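« Le café, chez nous, c'était d'abord une odeur dans l'escalier »

Quand on pousse la porte de la Denda, il faut d'abord se glisser entre deux sacs de jute et saluer la dame qui lit son journal près du comptoir (elle rend toujours le salut, sans lever les yeux). Meriem Farouk arrive du fond, les manches retroussées, et nous installe près de la fenêtre en s'excusant du bruit du torréfacteur, qui refroidit encore. Il est neuf heures du matin, elle est debout depuis quatre heures, et elle parle comme si la journée commençait à peine.

Elle a grandi au-dessus d'une épicerie, dans un immeuble où tout le monde, ou presque, grillait son café à la poêle. « Ma grand-mère faisait ça le soir, fenêtre ouverte, et les voisins du dessous savaient exactement à quel moment monter. Elle ne mesurait rien, elle écoutait. Quand les grains commençaient à craquer, elle se taisait et il fallait se taire aussi. Moi je m'ennuyais terriblement, j'avais huit ans, je voulais redescendre jouer ! »

Le métier est venu tard, après des années de comptabilité dont elle parle sans rancune. Elle tenait les livres d'un grossiste en fruits secs, et c'est là qu'elle a rencontré Mohcine Tawfik, qui réparait des machines à moudre dans l'atelier d'à côté. Il lui a vendu son premier torréfacteur, un modèle de 3 kilos, fatigué, dont la porte fermait avec une ficelle. « Il m'a dit : si vous arrivez à faire quelque chose de bon avec ça, vous y arriverez avec n'importe quoi. J'ai brûlé les 30 premiers kilos. Mon mari en buvait quand même, le pauvre homme. »

Ils sont associés depuis, et Mohcine, qui passe la tête pendant que nous parlons, tient à rectifier : la ficelle, c'était du fil de fer. Elle lève les yeux au ciel. On sent que la discussion est ancienne.

Aujourd'hui la maison propose deux mélanges et un café d'origine qui change avec les arrivages. L'Isovia, le plus doux, est celui du matin. Le Grurkus, nettement plus corsé, doit son nom à un chat disparu de la maison, que les clients réclament encore. « Je voulais un nom élégant, quelque chose d'italien. Et puis on a goûté, c'était rugueux, un peu de mauvaise humeur, et on s'est regardés tous les deux. Voilà, c'était le chat. »

Nous lui demandons ce qu'elle conseille à ceux qui n'ont chez eux qu'une vieille cafetière et pas beaucoup de patience. Elle réfléchit longtemps, en tournant sa cuillère. « D'acheter peu à la fois. Je préfère vendre 100 grammes à quelqu'un qui revient. Les gens prennent un gros paquet, le laissent ouvert au-dessus du four, et après ils me disent que le café n'est plus ce qu'il était ! Et l'eau, aussi. Ne la laissez pas bouillir en allant répondre au téléphone. »

Sur le café à emporter, elle a changé d'avis. Elle n'en voulait pas, au début, elle trouvait cela un peu triste, un café bu en marchant. Maintenant elle en sert environ 200 par semaine, surtout à l'heure du train, et elle connaît des gens qu'elle n'a jamais vus assis. « Il y a une jeune femme, elle me raconte sa vie en trois minutes, par morceaux, depuis le mois de mars. Je suis au courant de tout. Je ne sais pas son prénom. »

La dame au journal demande un autre café, sans lever les yeux, et Meriem se lève déjà.
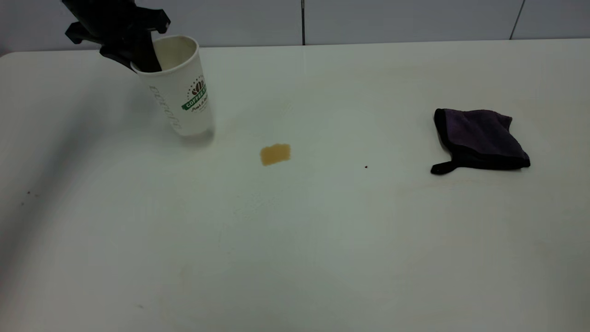
Un gobelet en papier blanc, avec ses grains de café et son bandeau vert foncé.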